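Notebook, bench 2, Pondbridge
March, started 8:40 am

Second go at the hide glue question, and I am already annoyed with it. The claim, for anyone who missed it at lunch: a teaspoon of urea in the pot makes hot hide glue stay open longer with no loss of strength. Everyone repeats it. The Prudia leaflet repeats it. Maltby repeats it and adds that it "improves penetration," which is one of those phrases I'd like to see someone measure before they say it to a customer with a loose chair.

Open time I believe. I felt it in the first batch. You lay the glue on, go find your clamp, come back, and it still grabs a fingertip. Fine. It's the "no loss of strength" half that bothers me, mostly from the chairs that came back last summer. Three of them, all glued with the doctored pot, all loose at the rear stretchers. That could be the glue. It could be that they spent July in a sunroom. It could be that I rushed the cleaning of the old joints, and going by my own notes from then ("scraped, good enough") I wouldn't rule it out.

Setup this time:

Maple offcuts, all from the same board, the one with the bark pocket that was no use for anything else. Planed, then cut to strips. Lap joints, same overlap on each, marked with a knife. 19 joints total. It was meant to be 20 but one strip had a check in it that I only saw after cutting.

Batch A is plain glue and water. Batch B is the same glue, same water, with urea at the rate on the leaflet. Batch C is the same with urea at double, since half the people I know measure with whatever spoon is nearest.

Glue soaked overnight, covered. Warmed in the water bath, not on the plate. Thermometer checked in ice water first and it read a hair high, same as last year, so I've left it alone and I'm trusting the difference more than the number.

Glue-up went in rotation, A then B then C, so the pot getting tired through the morning wouldn't punish only one of them. I did not do this last time. Last time I did all of A first while everything was fresh and then sat there surprised that A won. Old result is crossed out on the earlier page. Please stop quoting it.

11:15. All in clamps. Same spring clamps for everything, which I don't love. Springs get weak at different speeds, and one of the orange-tipped ones is plainly softer than its brothers. I put it on a C joint and wrote C* on the wood so I can throw that one out if it looks odd. Deciding now that I throw it out ONLY if the squeeze-out looked starved, and it didn't, so it stays in. Writing this down so I can't change my mind when the numbers come.

Skin test on the pots while I waited. A drop of each on a glass plate, poke with a matchstick. A gelled first by a wide margin. B and C I could not tell apart. If doubling the dose buys nothing I can feel, I don't see why anybody would double it, but I've watched people do it.

Side note on smell. Urea batch smells the same as the plain one. There is a story going around that it smells like a stable. It doesn't. The glue smells like glue.

Left clamped. Came back to it after the cure time on the leaflet plus one more night. The leaflet says overnight is enough. I don't believe leaflets about overnight. The shop drops well below living-room temperature once the heat goes off, and whoever wrote that line was probably sitting somewhere warm.

Pull test

Method is the bucket. Joint hung from the beam, bucket from the joint, sand poured in slowly from the scoop until something lets go. Weigh bucket. It's crude, and yes, the pour rate matters, and yes, I tried to keep it even. The lever arm means the load on the joint is higher than the bucket weight, but the lever is the same for every piece so I'm comparing bucket to bucket and leaving it there.

What I got, in words, with the full list on the inside back cover:

A failed in the wood nearly every time. Long splinters pulled out of the maple, glue line still shiny underneath. When the wood breaks first you haven't tested the glue at all, you've tested the wood, and I'm embarrassed to have picked an overlap that big. So what I can say about A is that it's at least as strong as a bad maple board.

B was the same story with two exceptions, both of which let go cleanly along the glue. One of those had a dry patch you could see. The other had no excuse.

C was mixed. More clean failures than wood failures. The C* joint from the weak clamp broke in the wood, naturally.

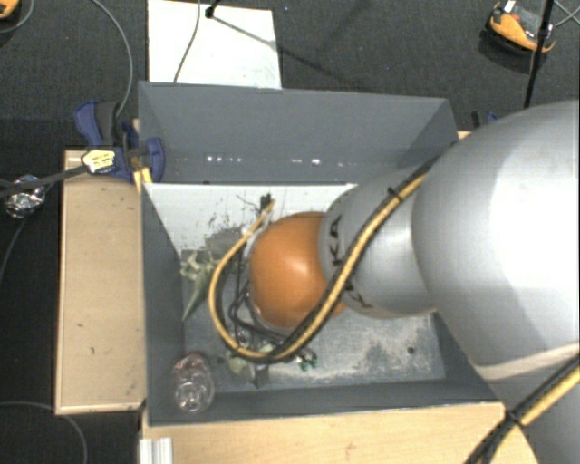 Efa Bellis read the page over the top of my coffee and said that none of this touches the sunroom question. Her argument was that urea glue takes up damp more readily, so a joint that holds fine on a dry bench in March might still creep in August, and a fast pull with a bucket would never show creep anyway. She'd hang a light load on each for weeks and mark the overlap with a pencil line. She also thinks 19 is too few to say anything about two odd failures in B, and that I was going to say something about them regardless.

She's right on the second point. I was. On the first I'm less sure. I've heard the damp argument often and never from anyone with a pencil line to show me, but it's cheap to try and I have the rest of the board.

So, what I think as of this page:

Urea extends open time. I'd sign that.

Double dose weakens the joint. I'd put a small bet on it. The failures went the right way and there were enough of them to notice, but I poured the sand and I knew which joint was which. Next time somebody else letters the joints and keeps the key in a drawer.

Leaflet dose has no effect on strength. Don't know. Anyone who says they do know, including me a month ago, should be asked how big their overlap was.

"Improves penetration." Still waiting.

For next round

Smaller overlap, half of this one or less, so the glue is what fails.

Blind lettering. Efa has offered, on the condition that she gets to pick silly letters.

Hanging test under the stairs where it's damp. 9 joints, three of each batch, pencil line across the edge, 600 grams on each to start with. I picked 600 because that's what the old window weights come to once the hooks are on. If nothing moves in a month I'll go heavier.

New spring clamps or, failing that, one heavy board across the lot.

Ask Maltby where he got his strength figures. He told me once it was "a test someone did," and I have a bad feeling the someone was me, and that it was the crossed-out page.

Pots washed, glass plate scraped, leftover B in the fridge with a label on it. Please don't use it for the Bellis stool, that one gets plain glue until I know more.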